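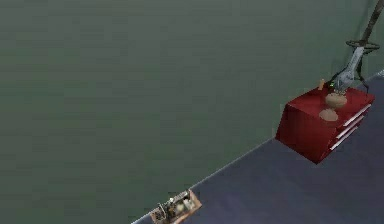 Grasp planner targets the wrong object when two are close together

Posted by bremcombe_lab

I'm running a pick task in simulation. The arm comes down over a red cabinet with two bread rolls on top, and I want the one nearer the front edge. The planner keeps sending the gripper to the other one. Pose estimates come from a segmentation node that clusters depth points, and the planner takes the centroid of the highest-scoring cluster. Over 108 trials it went to the wrong roll 24 times. There is also a small orange object on the cabinet top and it has never gone for that. Is this a planner setting or a perception problem?

Costel Lazarević

Perception, most likely. If the rolls sit that close, the clustering can merge them, and then the highest point wins. Log the cluster count on every trial. If the bad trials show one cluster where you expect two, lower the distance tolerance. Mine was at 12 mm and I had to halve it. Also pass the target as an instance ID and not as "best score". The score only tells you which grasp is easiest, and the planner doesn't know which roll you asked for. Check that the ID survives replanning too. In our stack it was dropped whenever the first path failed a collision check.

karagiannis_k

Had the same thing, fixed it by moving the camera. Never found out why.

tomo1253

Color won't help you here, both are tan. Use the simulator's ground truth poses for one batch. If the errors go away, leave the planner alone.

Comments

bremcombe_lab: It was the ID. Lost on replan, same as Costel's. Tolerance was fine.

jandville: Which version of the planner is this?

Humow: Can you post the config?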